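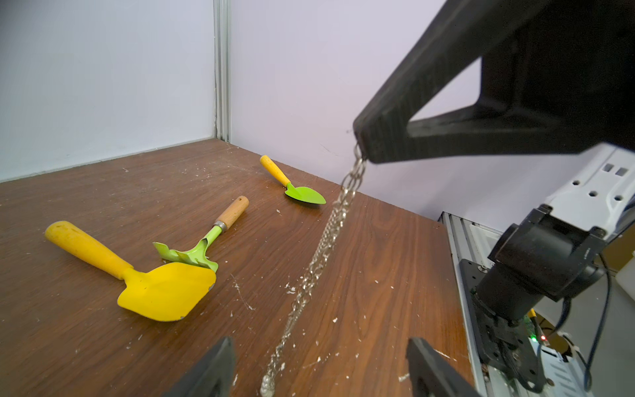
Two trowels and a hand rake on the table.

Notes on Household Inventories
2026-10-10

The purpose of this post is to set out the method by which I recorded the contents of my late aunt's house in Rirnovcombe. The work began in February and produced a register of 104 entries. Readers have asked for the details, and they are given below.

Each entry carries a number, a short name, the room, and a note on condition. Chipped edges and worn handles are recorded in plain terms. Garden tools are entered one by one, even where the value is small, as heirs often disagree over such items. Wouter Hermans kindly reviewed the first 50 entries and asked that I remove all remarks of a sentimental nature. I have complied, with one exception - the Peeters clock.

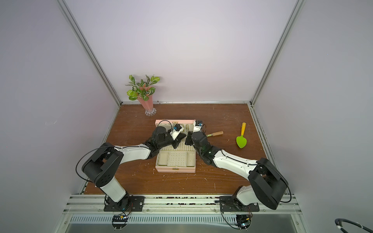

Containers require a rule of their own. A box and its contents should be given separate numbers, and the box should be entered first. For a pink jewelry box with a cream lining, the entry states the color of both, and whether there is a raised lid or a loose one. Chie Amano prefers a single number for the whole, and her view is set out in her own register.

Entry 99, a bundle of letters from Drandier, remains unassigned. Family members who wish to claim it should write to me before the register is closed.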